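Rimstead Flyer – Notes for Members

May 5, 2020

BATTERIES, PAPERWORK AND THE LONG WAIT FOR WIND

The waiver came through. After 264 days, two rounds of clarification and one reply addressed to a different county, we have permission to fly the Sakai beyond visual line of sight along the levee road. The approved stretch begins at the pump house and stops just short of the only part of the levee anyone wanted surveyed. We have applied for an extension.

Kwaku Essien, who wrote both applications, has asked me to remind pilots that the waiver covers the Sakai only. It does not cover the Voleo, however much the Voleo looks like it from a distance, and it does not cover whatever you built over the winter. A printed copy has to be with the crew on every flight. A photo of it on your phone does not count, and neither does knowing somebody who has read it.

Now, batteries. We own a good many packs, and the logbook suggests that half of them have never been charged and the other half have never been used. Both can't be right. From now on each pack gets a number in paint marker, and that number goes in the log along with the resting voltage before and after the flight. "Fine" is not a voltage. "Fine-ish," which shows up four times in the last set of entries, is not one either.

Packs that come down puffy go straight into the metal cabinet by the back door and stay there. Please don't put them back on the shelf with a sticky note. The sticky notes fall off.

The Sterkex ground station has had its firmware update, and the return-to-home height now resets itself to the factory setting every time you power up. The company calls this a safety feature. The cottonwoods at the east end of the field are taller than the factory setting, so you can see where this is heading, and so could the Voleo, briefly. Set the height by hand before each takeoff and have your observer read it back to you out loud. 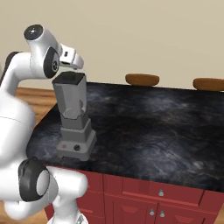 The replacement motor arm for the Voleo cost $322, with shipping on top. That was cheaper than a new airframe at $815, although by the time we add the gimbal cable and two sets of props the gap gets less impressive. Kwaku has done the repair and flown it in a hover for one full pack. It pulls a little to the left. He says this was always the case, and the older logs do back him up.

On the mapping side, the gravel yard job is finished. We took 825 stills over two flights, and the stitched map is good apart from one corner where a parked truck moved between passes and now appears to have three axles too many. The yard is happy with the volumes and hasn't asked about the truck.

Recurrent training will be at the field in September, assuming gatherings are allowed again by then. Until that's settled, crews stay at two people, each with their own controller and their own headset. Share the landing pad if you must – nothing else. The written part can be done at home, and several of you are already overdue on it. You know who you are, and so does the spreadsheet.

The wind meter is still missing. It was last signed out to "me."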